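Ewurabena Agyeman had the kettle on before I'd got my boots off, and we were well into the ginger biscuits by the time either of us remembered I was meant to be asking questions. She has run the Wokley community choir for 15 years, and she still gets nervous before every first rehearsal.

"I sit in the car and hum," she told me. "Then somebody knocks on the window and in we go."

The choir began with neighbours singing in her lounge room and now has 60 members, most of whom can't read a note. Abbas Nouri, her accompanist, joined after his wife put his name down without asking.

"I was furious for a fortnight," he said, laughing. "Then we did the lullaby in May and I couldn't imagine giving it up."

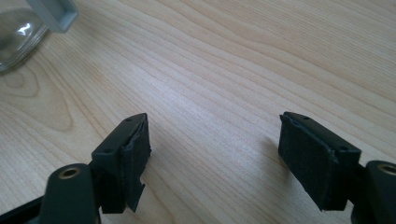
Ewurabena's favourite part of the evening is still the warm-up, when people arrive tired and a bit flat and the colour comes back into their voices. The winter concert is on 9th June, and she's hoping for a full hall, though she'd happily sing to the front row.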